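Equipment Plan and Budget for a Household Manipulation Station
Project report, fall term
Submitted Tue 26 October

1. Background

The project group was asked to plan a station for kitchen manipulation work, covering arm, gripper, sensing, fixtures and spare parts. The test task is moving tableware from a sink-side rack to a dishwasher. The station has to run in the kitchen lab, which has fixed cabinets and cannot be rebuilt. All purchases must fit the teaching equipment line for the year.

The report covers requirements, the options compared, the proposed purchase list and the order of buying. Control software is handled in a separate report and appears here only where it affects cost.

2. Budget frame

The amount available for small equipment is $2,000. It does not include the robot itself, which stays on the department's long-term equipment list, or the dishwasher and cabinets, which belong to the building. The group's budget therefore covers four categories:

Gripper parts (fingers, pads, mounting plates)
Sensing (wrist camera, cables, brackets)
Test objects and fixtures (tableware, racks, mats)
Spares and consumables

Freight is charged to the same line. Sales tax is not, as the department orders under its exemption.

3. Requirements

Requirements were collected in September by running the task by hand and then with the arm under teleoperation. The following were kept after review.

R1. The gripper must hold a plate by the rim while the plate stands in a rack, without contact with the neighboring slots.
R2. The gripper must hold a bowl in any resting position found in the rack, including tilted.
R3. Finger pads must be replaceable without removing the gripper from the wrist.
R4. The arm must reach into the sink and also down to the lower dishwasher rack when it is pulled out over the door.
R5. Cables must stay clear of the open door and both racks.
R6. All parts near the sink must tolerate splashes.

R4 and R5 decided most of the layout. With the door folded down, the base has to stand far enough back to clear it, and the reach to the sink becomes longer. Moving the base to the left shortens the sink reach but puts the lower rack at a poor wrist angle. The base position was fixed at a compromise between the two, and the equipment list assumes that position.

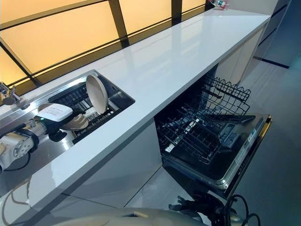

Figure 1. Gripper at the dish rack in the sink, dishwasher open with both racks pulled out.

The glossy countertop reflects the lit window panels behind it. Pale streaks on the surface were picked up as edges by the depth processing in the first trials. A matte mat was added to the fixture list for this reason. The steel sink rim is also reflective, but no cover was found that left the rack accessible, so the rim is masked in software.

4. Options compared

4.1 Gripper fingers

Three routes were considered: stock fingers with stock pads, stock fingers with custom pads, and fully custom fingers. Stock pads did not meet R1, because they are too thick to enter between a standing plate and the next row of slots. Fully custom fingers met every requirement on paper, but the machining lead time runs past the end of the term. Stock fingers with custom silicone pads were selected. Wirnerier quoted the pads as a molded set with two spare pairs, and the pads attach with screws from the outside, which satisfies R3.

4.2 Wrist camera

Two units were compared, the Sorkard compact depth camera and a lower-priced color camera without depth. The color camera would leave enough money for a second unit. It was rejected because the bowl pose in R2 could not be estimated reliably from color alone with the matte beige tableware in use. The Sorkard unit needs a bracket, which will be printed in the department workshop at no charge to the project.

4.3 Cable management

Loose cable loops near the dishwasher door are the main open issue under R5. A segmented sleeve with clamp mounts from Zullport was compared with fabric wrap and ties. The fabric wrap costs less but has to be cut open whenever a cable is changed. The sleeve was selected.

4.4 Test objects

Tableware will be bought in one batch so that glaze and rim shape stay constant through the year. Lapiņa sells open-stock plates and bowls in a speckled matte finish and in a glossy finish. One set of each is planned, the glossy set for later sensing tests only.

5. Proposed purchases

First order, total $1,275 including freight:
Wirnerier pad set with spares
Sorkard depth camera
Zullport cable sleeve and clamps

Second order, from the remaining $725:
Lapiņa tableware, two sets
Matte counter mat
Spare dish rack
Fasteners, splash covers, cleaning supplies

The pad quotation is valid for 30 days. The first order should be placed within that period, as the supplier would not confirm the price beyond it.

6. Schedule and risk

The plan allows 11 weeks from approval of the first order to the final trial. The camera has the longest stated delivery time and sets the start of integration. Work on pads and cable routing can proceed without it.

The largest cost risk is pad wear. No wear data exist for this pad material on unglazed plate rims, and the two spare pairs are an estimate. If the pads last less than two weeks each, a further set will be needed and the glossy tableware will be dropped from the second order. A smaller risk is a change of dishwasher by the building, which would require R4 to be checked again but would not affect any item in the first order.

7. Recommendation

Approve the first order as listed. Hold the second order until the camera has been mounted and the base position confirmed with the door open and both racks extended. Any balance left after the second order should be kept for pads.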